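My aunt Halima left me her half of a ferry, and I should say straight away that I'd never been on a boat for longer than it takes to eat an ice cream.

The other half belonged to Kibet Rugemalira, and he was waiting for me on the slip at Pinddale with his hands in his coat pockets, looking at my shoes.

"You're the niece," he said.

I said I was. He nodded as if I'd owned up to something, and then he took my bag and walked off with it, so I followed (what else do you do when a man has your bag?).

The ferry was called the Skirnitia. She carried up to 14 people across to Duman and back, and in February she mostly carried post, dog food and one very cross woman who taught the piano on both sides. Kibet steered. My aunt had taken the fares and done all the talking, which I gathered had suited them both for years, and now there was a gap on the bench by the ticket tin and everybody who came aboard looked at it before they looked at me.

"Halima Odera's girl," the piano teacher said, counting out her coins very slowly. "You haven't got her voice."

Well, no. My aunt had a voice you could hear from the far bank. She used to shout the fares at people before they'd even parked! I tried it once, that first week, and a man dropped his sandwich.

I'd planned to stay for 13 days, sign whatever needed signing and sell my half to Kibet for 1,000 pounds, a number I'd plucked out of the air on the train because it sounded polite. I kept meaning to bring it up. But he wasn't an easy man to bring things up with, and then the fog would come down, or the rope would need seeing to, or he'd hand me a mug and point at a heron, and another day had gone.

The house was harder than the boat. She'd lived up the hill in Ivum, 92 steps from the lane to her front door, and she'd told me that number in every single letter as though I might be thinking of moving a piano in. Her coat was on the hook. Her glasses were on the windowsill, folded, facing out. I slept on the sofa because I couldn't face her bed, and I lived on toast, and in the evenings I'd go and open the fridge and just stand there in the light of it like a teenager, not wanting anything.

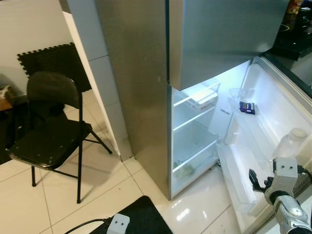
Kibet came up on the last night. I heard him on the steps a good while before he knocked, and when I let him in he sat down at the kitchen table without taking his cap off and put an envelope in front of me.

"She said to give you this if you stayed the full time," he said. "I didn't think you would, so I've lost a bet."

"With her?"

"With her."

It was her writing, all slopes. There was no money in it and no advice. She'd written out the fares, every one of them, singles and returns and the price for a bicycle, and at the bottom she'd put: *Louder than you think, love. The water eats half of it.*

I read it twice. Kibet looked politely at the cooker.

"I was going to sell you my half," I said.

"I know. You talk in your sleep on the bench."

"I don't sleep on the bench!"

"You slept all the way to Duman yesterday. I took the fares myself." He sounded quite hurt about it — I think he'd had to speak to the piano teacher.

So in the morning I went down all those steps in her coat, which was too long in the arms, and stood on the slip in the drizzle while a van came round the bend. It hadn't even got its handbrake on. I took the biggest breath I could and shouted the price of a return.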